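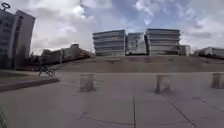
3.2 Surface and edge conditions

The Morthorpe forecourt is paved in large square concrete slabs laid with narrow joints. Slabs and joints were recorded separately, following the Zistetti schedule, in which a slab is scored for tone, staining and scuffing, and a joint for continuity of line. The schedule returned 874 valid slab records; a further 22 were rejected for incomplete entries. Bollards were treated as fixed obstacles and excluded from the scored area.

Discoloration is patchy and does not follow the joint pattern. Scuffing was scored as light wherever the slab face remained smooth to the touch.
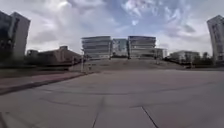

Joint width was measured with a Bunder gauge at intervals of 900 mm. Where a joint met a curb or a raised edge, the reading was taken 40 mm short of the contact to avoid debris. Readings began in April and were limited to the hours before noon – low afternoon light exaggerates surface relief and had affected the pilot scores.

Figure 4. Paved forecourt, Morthorpe, with large-format concrete slabs and thin dark jointing lines. 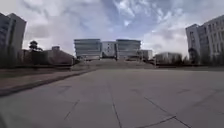
Pedestrian load was estimated from the Eyvindsson method, which assigns each slab to a route class according to its distance from the nearest entrance or flight of steps. Slabs beside planted strips were given a separate class – they carry less foot traffic but are more exposed to soil wash. The two effects are separated in Section 3.3.

Shares 22 | Comments 0
Contact the editorial office | Copyright and permissions | Back to top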